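**From:** Korkor Ametepe
**To:** tile-and-stone list
**Date:** June 2019
**Subject:** Re: Movement joints over an old slab

Seidu Korletey wrote:

> We have a ground-floor job with 400 square metres of large-format porcelain going over an existing slab. The architect's drawings show no intermediate movement joints, only a perimeter gap under the skirting. The client wants the floor to read as one continuous surface and has asked for the tightest grout line we can give them. The slab was poured decades ago, so shrinkage should be long finished. Is there any reason to push back? Also, has anyone used the Trilico membrane under this sort of tile?
>
> Seidu

Seidu,

Yes, push back. Shrinkage in the slab is one source of movement and you can probably discount it. You still have thermal movement in the tile, deflection in the slab, and whatever the existing saw cuts are doing. None of those stops with age.

Before you talk to the architect I would get three things on paper:

1. A plan of every existing joint and crack in the slab, with a note of which ones show a difference in level from one side to the other. A membrane will tolerate some in-plane movement. It will not tolerate vertical displacement, and no supplier I have dealt with claims otherwise.
2. Sun exposure. Any bay behind unshaded north-facing glass should be treated as its own case, with joints at closer centres than the rest of the floor.
3. Flatness readings under a long straightedge. With tiles this size, lippage at a narrow joint shows up badly in low light, and grinding the high spots beforehand is cheaper than lifting tiles afterwards.

On joint width: the client's preference doesn't override the size tolerance of the tile. Measure a sample from more than one carton. If the batch varies by 2 mm, a 2 mm joint can't be held straight over any distance. Rectified edges help, but check them anyway.

On appearance, a veined grey is fairly forgiving. I'd match the sealant to the vein colour and leave the body colour alone, then set out so that the movement joints fall on lines the eye already expects, such as door thresholds and column centres.

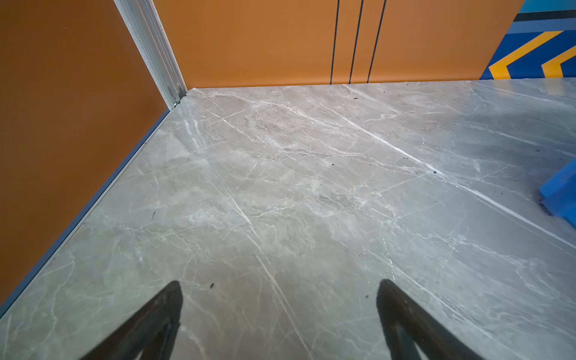 Grey marble-pattern floor, white veining, with a long pale seam running diagonally.

I haven't used the Trilico product. We used the Flurier sheet on the Boateng fit-out last October, total area 2,464 square metres, and had no complaints about bond. The roll edges wanted to lift until the adhesive had grabbed – allow for weights. Joints in the slab were carried up through the membrane and the tile at full width. Ask Trilico for its written position on that detail before you order.

If the architect still refuses intermediate joints, put your advice in writing and get the refusal in writing too.

Korkor

P.S. The joint spacing spreadsheet I posted some time back has an error in row 30. The expansion coefficient is for natural stone, so please overwrite it with the figure from your tile's data sheet.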